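Prutora help forum > Simulation and control > Solved-ish

Robot keeps tipping the wrist cameras and then freezes with both grippers open (safety stop that won't clear)

mevcombe_evenings

Hello everyone, and thank you in advance for your patience, because I've been going around in circles with this one. I'm running a two-armed mobile robot in a simulated bedroom, as practice before our club lets any of us near the real machine. The job is a simple tidy-up: drive to the long table, pick up the horse figurine, put it in the cardboard box next to the table, and go on to the ball on the bed.

It drives in fine. Then both arms come forward, the grippers open, and everything stops with "protective stop: limit exceeded." I clear it, it runs for 4 seconds, and it stops again. I've restarted more times than I'd like to admit, and once I left it overnight in the hope it would sort itself out (it did not!).

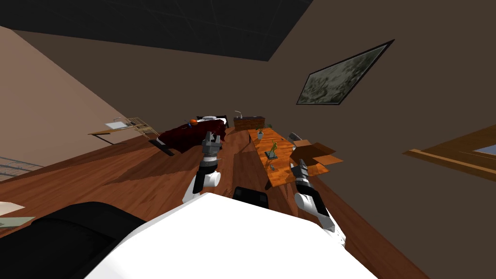

Birnilberg, Aug 25, 2026

I should add that I'm on the standard room with nothing moved, and the floor is level in the scene file. I checked that twice. The arms are on default speed. The only thing I changed before the trouble started was the gripper, where I swapped in the Sýkora finger set that somebody shared on here last spring. The fingers open and close nicely when I test them by hand, so I'd more or less ruled them out, but maybe I shouldn't have.

What worries me is less the simulation and more the habit I'm getting into. I've caught myself clicking "clear" without reading the message, and I would hate to carry that over to a real arm with a real person next to it. Does anyone know which limit it's complaining about, and where I'd find it?

slowpoke_servo

Had this. Reinstall and set the stop threshold to 70, it goes away.

tablelamp17

Welcome, and please don't feel bad, we have all been there with the clear button. I'd gently steer you away from the reply before mine. Raising the threshold will make the message disappear, but the arm will still be doing whatever it was doing, and you'll have taught yourself to run without the one thing that was trying to help you.

My guess is the finger set. When you swap fingers, the new ones bring their own weight and their own collision shape, and the shape doesn't always match what you see on the screen. On mine the invisible shape stuck out well past the fingertips, so the robot thought it was pressing on things when there was plenty of air around it. It looked completely harmless from the wrist views, and I spent a whole weekend blaming the driver.

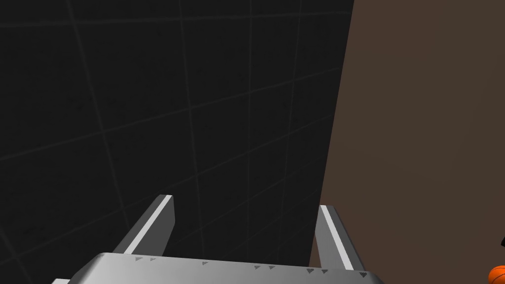 So before you touch any limits, turn on the collision overlay (it's under the display menu, a little buried) and open the fingers all the way. If the colored outline is bigger than the finger, or it overlaps the palm, you've found your trouble. An outline that overlaps the palm will trip the stop every single time the gripper opens, and that would fit with what you describe: clear, short pause, stop again.

If the outline looks right, check the weight. The file I had listed each finger at 6 kilograms, which I think was a slipped decimal point. The wrist joint can't hold that with the arm stretched forward, so it goes over its torque limit as soon as the arm reaches out. Put the original fingers back for one run and see if the stop goes away. It's a dull test, but it'll tell you more than an afternoon of reading.

The name of the limit is in the event log, by the way, and not in the pop-up. Scroll to the first entry after you press start, because the later ones are mostly the same complaint repeated by the other joints. I keep the log window open next to the wrist view now, so I have to look past it to get to anything else. 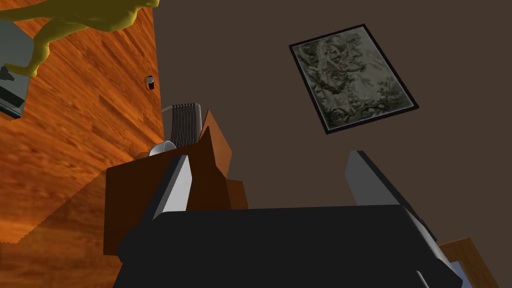 One more thing while you're in there. After a protective stop, back the arm out by hand at low speed before you clear it. If you clear it in place, the controller picks up the old target and heads straight for it again. On a real machine you'd also want everybody outside the work area and somebody within reach of the stop button, and it's a good routine to practice now while the worst you can do is knock over a figurine.

Let us know what the log says! If it's a wrist torque limit I still have my corrected finger file somewhere, and I'm happy to dig it out. I'm away for the first part of September, but I'll look in when I can.

mevcombe_evenings

Oh, thank you, that's so kind. The first log entry was wrist torque, right arm, with the left following right behind it. I put the old fingers back and it got through the whole approach without a stop. I haven't looked at the weights in the file yet, that's tomorrow's job, but yes please to the corrected one if you find it.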